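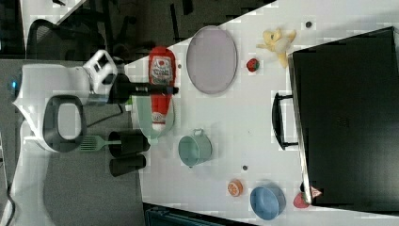 Salsa de tomate para todo el invierno (o casi)

Voy rápido que tengo la olla al fuego. Octubre, últimos tomates decentes, y otra vez me lié a comprar de más. Cuatro kilos en Grosari, feos, partidos, maduros a rabiar. Los mejores para esto.

La receta, por si alguien la quiere. Cebolla, dos grandes. Ajo. Aceite sin miedo. Fuego bajo y paciencia, que es lo que menos tengo. El tomate lo rallo, no lo pelo, me da una pereza horrible escaldarlo. Sal, una pizca de azucar, laurel. Y ya.

Lo del vinagre: en casa discutimos cada año. A mí me gusta un chorrito al final, en casa dicen que sabe a bote. Pues bueno. Este año hice dos tandas y listo, cada uno con la suya.

Tarros de 400 gramos, que es lo que gastamos en una cena de pasta. Antes usaba los grandes y siempre acababa medio tarro con pelusa al fondo de la nevera. Una pena. Los congelo, lo de esterilizar me da respeto. Dejando hueco arriba, eh, que el año pasado reventé uno y estuve recogiendo cristalitos hasta Navidad.

Ah, y probé a meterle pimentón ahumado a un tarro. Raro. Rico pero raro. Para huevos fritos igual sí, para macarrones ni loca.

Otro día cuento lo de la mermelada de higos, que salió fatal y todavía estoy rascnado el cazo. Me voy, que huele a pegado.

Contacto | © 2021 Cocina a medias | Volver arriba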